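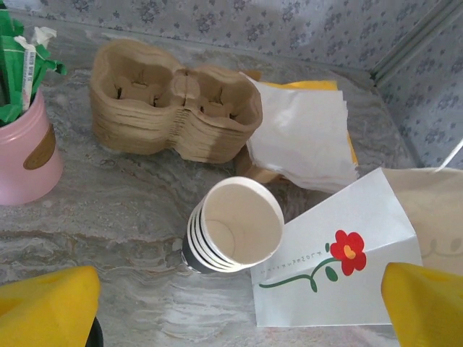 Photo: Gevow / Sidatgate Community Help

Print this page | E-mail this page

Is a self-service takeaway counter worth the bother in a small hall?

Posted by Gevow, 5/30/20

We've got a marble-look counter against a papered wall, and I've been told we should put all the takeaway bits out on it so people can help themselves. Wrapped straws or stirrers or the like in a pink canister, the two-cup cardboard carriers in a stack, napkins next to them. I'm not convinced. The carriers lean, the napkins slide about, and I suspect people will take a fistful when they need one. A shop website tells me I need a Stendix counter organiser with 10 compartments. Do I? The counter is for hot drinks only, and we'd open in May and June to start with.

Stendix_sceptic

No, you don't. I bought one of those organisers and 6 of the compartments never had anything in them. It was also a pain to wipe under. A canister does the same job for straws, as long as it's heavy enough to stay upright when somebody tugs at one.

The carriers are easy. Make two short stacks and keep the rest under the counter. I've heard it said that self-service cuts waste, and I'd like to see the figures. Where I helped out we put out 50 napkins at a time, and they went just as fast as when we handed them over. All we saved was the asking. 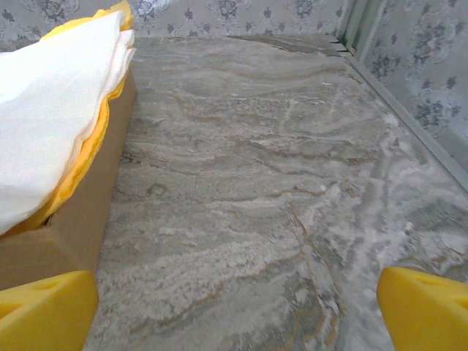

Napkins are the part I'd spend time on. Put them in something with sides, even a plain cardboard box, and don't fill it past the rim or the top ones get crumpled and then no one wants them. If you have two colours, pick one to put out first. Mixed piles get rummaged through. I'd also keep paper away from the back edge, where spills tend to collect.

Check the wallpaper too. Paper behind a drinks counter sounds like a bad idea to me, whatever the label says about it being wipeable.

Ó Ceallaigh

Just hand them out with the drinks. We ordered a bulk lot that came to 2,789 napkins by the invoice (don't ask me how they got that number) and still ran short with a help-yourself pile. Carriers on request only.

Print this page | E-mail this page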